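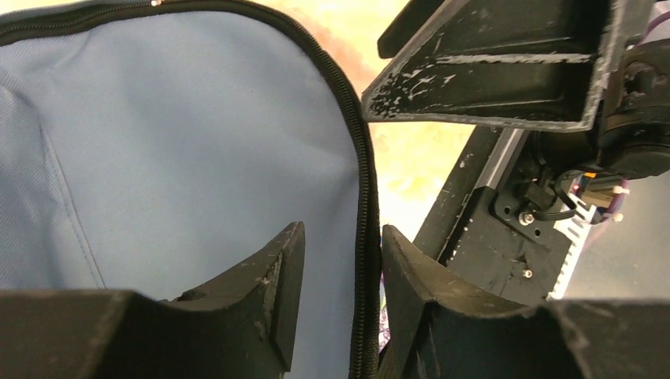 Chapter 6
Budgeting for Two-Arm Work Cells

6.1 Scope of the chapter

Chapter 5 dealt with selecting a single arm for a fixed task. A purchase of two arms that share a work area raises separate questions of cost, and most of them do not appear on the vendor's quotation. The chapter covers the purchase price, the parts that wear, the labor of setup, and the reserve that a small shop should hold during the first year of use.

Soft goods are used as the main case. Cloth folds, creases and shifts when it is gripped, and a zipper has to be held on one side while it is worked on the other. A buyer who plans for rigid parts and later moves to garments or bags will usually need a second arm, new fingertips and more programming time.

6.2 Purchase price and installed cost

The purchase price is the amount on the invoice. The installed cost adds mounting, cabling, guarding, cameras, training and the hours lost while the cell is not producing. In the Geraghty plant at Ustcombe, the arms accounted for 60 percent of the installed cost of the first cell. Elsa Nyberg, who prepared the budget, had entered cabling as a single line - it was later split into power, signal and strain relief, each with its own spares.

6.3 Wear parts

Gripper fingers are consumables. Their edges scuff and chip through contact with trim, fixtures and each other, and a worn tip may catch on woven fabric. Record the condition of each finger at installation and inspect it every 60 operating hours. The Preden worksheet in Section 6.7 has a column for this entry. Fasteners, cable ties and connector blocks belong on the same sheet, although their unit cost is low.

Table 6.1 lists a spares order of $698 for one pair of arms. Shipping is excluded.

6.4 The planning memo

Before any order is placed, the buyer should write a short document, called the Memo in this book. It states the task, the range of materials, the expected hours per month and the person who approves changes. Bláthnaid Ó Dálaigh's version for the Ustcombe cell is reprinted in Appendix C. It allows 60 days between delivery and acceptance, and it holds back the final payment until both arms have completed the zipper task on three fabric weights.

Readers should draft their own Memo before going on to Section 6.5, where the cost categories are defined.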